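Zaltcombe Computer Refurbishing Group
Minutes of the spring meeting, 2023-03-22

I've written these up from my scribbles, so shout if I've got your bit wrong and I'll put it right before the next one goes round.

Last minutes
Agreed, apart from the spelling of Rissanen, which I had managed to get wrong in two different ways. Now fixed.

Money
We have £786 in the account. That is after paying for the new screwdriver bits and the anti-static bags, and before the hall rent for May. We had a long talk about whether to keep a bit back for hard drives, as we always seem to have more machines than drives, and everyone was happy to put £40 aside for that. I was asked to find out if Kakeck still does the mixed boxes of second-hand ones. I will!

Towers from Draltodura
The big news, and I was really pleased about this, is that Draltodura is clearing out an office and has offered us 20 desktop towers. A first one was opened up on the bench so we could see what we'd be taking on. We looked at the power supply before anything else, as that's where we came unstuck with the last lot (those odd plugs, never again).
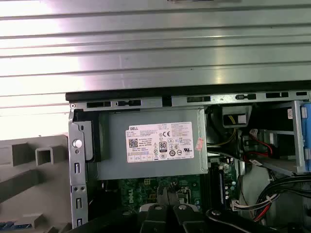

The power supply with its Dell label, 80 PLUS logo and all.

General feeling was that a proper label you can still read is half the battle. I said I'd like the label details copied on to the sheet for every tower when it's booked in, and there was some groaning, but it was agreed. We'll do it in pencil first and I'll type it up at home.

There was a question about whether we should swap the power supplies as a matter of course. No, was the answer. Test them, and swap only the ones that fail. Any that fail go straight in the recycling crate and do not get opened by anybody, however curious they are.

The bench and the grey plates
Next we got on to the bench itself. The grey printed plates are staying, and so are the little pegs on them, even though I know a couple of you find them a nuisance to wipe round. I think they're lovely - I like a thing with its own place on the bench. Please don't lean on them or stand a mug on them. 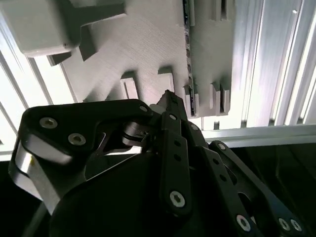
The 3D-printed plate and its pegs, with the aluminium bench showing at the side.

Somebody pointed out that small screws vanish between the slats, and it's true, I've fished out a fair few with a magnet. We're going to try a tea tray under the bench to catch them. I've got an old one at home with a picture of Zaltcombe harbour on it and it may as well come and be useful.

Taking the towers apart
This took up most of the evening, so I'll stick to what was decided.

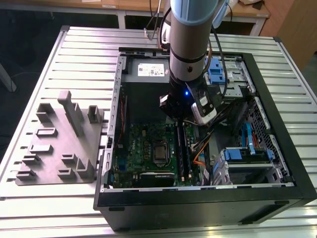
We'll strip the towers in the same order each time, so that anyone can pick up where someone else left off. Case on its side and side panel off, then drives, then memory, then cards. The drives should be the quick part on these, with those blue latches on the bay cage and the blue handle on the hard drive carrier lower down, and I'd like the newer members to have a go at that first. Memory next, out of the two black slots beside the processor socket, and into a bag with the tower's number on it. Please leave the blue and red SATA cables with the case they came from. I know we've got a drawer full, but the drawer is how we ended up with none the right length!

Wiping drives was left as it is, one person to do it and a second to sign the sheet.

Any other business
The kettle has been descaled, hurrah. The back window still doesn't shut and I'm to ring the hall about it again. Rissanen has offered us shelving if we can fetch it, so if you have a van or know a van, tell me. It's heavy stuff and will need 2 people to lift.

Things for me to do: ring Kakeck, ring the hall, bring tea tray.

Next meeting in May, usual time, and I'll send the day round once the hall has told me what's free.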